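Gripper closes on nothing in our class sim project — offset or camera?

Morkel_27
Our school robotics club is doing the simulated pick-up challenge and I love it, but our gripper keeps stopping beside the table and closing on air! We trained on 99 demos. View from the wrist camera before it closes: 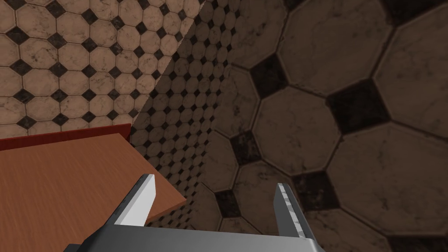
Fingers open, table edge at left, tile on the right.

Is our offset wrong, or do we need more demos?

Shewit Bogale
Fun one! I'd check the offset first. The fingers are pointing past the table edge, so more demos won't help if the target is shifted. Print the goal position and the table position side by side. We had x and y swapped for all of March — fixed it in one line.
Also try a plain wall. Those octagon tiles repeat a lot, and our model got lost on a pattern like that.

gendumard
more demos. we used 3,000

Morkel_27
Swapped axes, yes!! Running 100 new tries tonight — thank you both!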